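Veltlow Desk Tops: Frequently Asked Questions

Care, fitting and ordering questions for the Veltlow range of stone-effect and solid desk tops. Questions on frames and legs are answered on the Rindia page.

What are Veltlow tops made of?

The stone-effect tops have a dense board core with a printed decorative layer and a clear sealed surface. The solid tops are oak or beech, supplied oiled. The material is stated on the label on the underside, next to the batch code. Quote the batch code whenever you contact us.

Which finishes are available?

Stone-effect tops come in black with white veining, white with grey veining, and plain slate. Solid tops come in natural oil or dark oil. The veining pattern repeats along the length of the board and cannot be matched across separate orders. If you need two tops side by side, order them together and ask for them to be cut from one board.

Can I fit a top to a frame from another maker?

Yes, if the frame has fixing plates that sit flush with the underside. The tops are not drilled in advance unless they are sold as a set with a Rindia frame. Use the screws supplied with the top. Longer screws may break through the upper surface, and this is not covered by the guarantee.

How much weight will a top carry?

The limit is 50 kg, evenly spread, on a frame that supports both long edges. The limit does not apply to tops resting on trestles or on drawer units at each end. Clamp-on monitor arms put a high load on a small area, so fit the steel spreader plate between the clamp and the underside.

How do I clean a stone-effect top?

Wipe with a soft cloth dampened with warm water and a little washing-up liquid, then dry. Do not use cream cleaners, scouring pads, bleach or anything containing acetone. Streaks on the black finish are usually detergent residue. Go over the surface again with plain water and buff with a dry cloth.

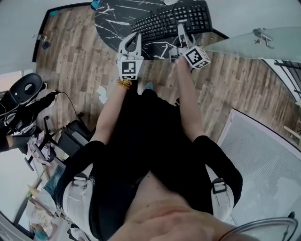
For ink and marker pen, use a small amount of surgical spirit on a white cloth and work inwards from the edge of the mark. Test on the underside first. Marks left by rubber feet are a reaction between the rubber and the sealed surface and may be permanent. Felt pads can be stuck over rubber feet to prevent them.

How do I look after a solid top?

Dust weekly and re-oil when water no longer beads on the surface. Apply 2 thin coats of Vass hard oil, wiping off the excess after each one. Leave the first coat overnight before applying the second. Lay used cloths out flat to dry outdoors before throwing them away, as oily cloths can heat up and catch fire.

Can I put hot drinks directly on the surface?

Use a mat. The sealed surface will tolerate a warm mug for a short time, but a hot pan or teapot will leave a white bloom. On solid tops the bloom can often be reduced by light sanding and re-oiling. It cannot be removed from stone-effect tops.

Can the tops be cut down?

Solid tops can be cut at home with a fine-toothed saw. Re-oil the cut edge the same day. Stone-effect tops should be cut by us before dispatch, because the exposed core will swell if it is left unsealed. Cable holes can be added at the same time. Give the centre point of each hole measured from the rear left corner, looking down on the finished surface.

My top has arrived with a slight bow. Is it faulty?

Boards can bow when one face has been exposed to a change in temperature. Unwrap the top completely and stand it on its long edge for 2 days in the room where it will be used. If the bow is still visible along a straight edge, send us a photograph with the batch code.

Where are orders sent from?

All tops leave the Omesitz warehouse. Orders that need cutting are dispatched on the Thursday after the cutting list is confirmed. Changes cannot be made once the list has been confirmed.

What does the guarantee cover?

It covers lifting edges, separation of the surface layer and faults in the core. Scratches, heat marks and damage from standing water are excluded. Keep the proof of purchase and the underside label.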